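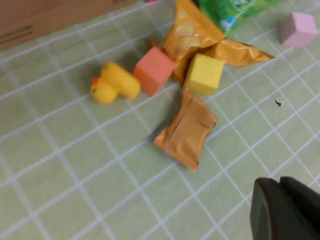
What do you do with the odds and ends once the playroom table has been cleared? Put the toys in one shallow tub and the food wrappers straight in the bin, and do it before anyone sits down again.

Lists > Worneck Family Swap > May > Message 1114

Posted by Eulalia Jara, 9.40 pm

Hi all,

Picking up Nesma's message from this afternoon, as I've been having the same battle at our end and I do have opinions!

Nesma Gaber wrote:
> Does anyone have a system for small toys? Ours all end up on
> the green table with the snack packets, and by teatime I can't
> tell what's rubbish and what isn't. I threw out half a puzzle
> last week. Also, are foam blocks worth keeping? Ellis has
> stopped building with them and just squashes them.

Keep the foam blocks, Nesma, please. The pink and yellow cubes are the only thing mine will share, and they don't hurt when you tread on one (unlike everything else on our stairs). Ellis might come back to them if you put them away for a month. Mine did, and then it was towers all over the landing.

The rubber duck I'd move out of the playroom altogether. A yellow duck on its side among the crisp packets always looks so sorry for itself, and ours lives on the edge of the bath now with the flannels.

As for the packets, I go round with a carrier bag first and touch nothing but wrappers. Shiny gold ones, green ones, the little flat orangey ones, all of it. Give the crumpled ones a shake before they go in, you'd be amazed what a child will post into a snack bag. Then wipe the table down, and only then sort the toys. Doing it the other way round is how I lost a domino.

I've got 2 spare tubs with lids if you want them, the long low sort that slide under a bed. Amancay had first refusal but she says she's full up. I can drop them at yours or leave them in the porch at number 117, whichever suits. I'm in most days after 6.

Iara, do you still want the jigsaw with the missing corner?

Eulalia x

Contact the list owner | © Worneck Family Swap | Back to top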